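I moved to my new working place in September, and only now I find the time to write something. In my last post I promised to tell about the room, so let me try.

The building stands on the street behind the Flimotberg bakery. For many years it belonged to a company named Gralex, which sold office paper, and some of the older neighbors still call it "the Gralex." I rent a desk on the ground floor. The number on my contract is 1307, although there are not so many rooms in the building, and I never asked why.

What I like most is the height. In my old apartment in Faselholm I could touch the ceiling with my hand if I stood on a chair, and I believe this made me tired in a way I didn't notice. When I came to see the new place with Lambros Giannakopoulos, he looked up before he looked at anything else. There is a mezzanine with a black metal railing, a white ceiling with a thick beam going across it, and round lights set into it. He said, "You will pay a lot for the heating." We will see in winter.

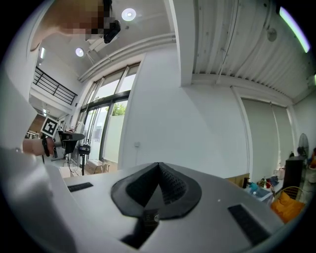
The heating, by the way, is included in the rent until spring. After that we divide the bill by desk, and there are 12 desks. I have already bought a wool blanket, a gray one, from the Theodorakopoulos shop. It was too expensive, but I have used it every morning this week.

A word about the sound. A high room makes voices travel, and during my first days I could follow a telephone call from the other end of the floor without wanting to. I tried earplugs and didn't like them. Now I do my writing before nine o'clock, when it is quiet, and I keep the afternoon for answering mail and for drawing, which I can do also with noise. On Thursday I even forgot to go to lunch.

I took with me only 2 boxes from home: one with books and one with pens, cables and the small lamp of my grandmother. The lamp needs a new plug. The books are still in the box, because I can't decide if I should buy a shelf or ask for the one which stands upstairs and holds only old catalogs.

If somebody has experience with felt panels against echo, please write to me. I found some for a good price, but they are sold in sets of 3 and I need to know first how many would make a difference.

Contact | © All texts by the author | Back to top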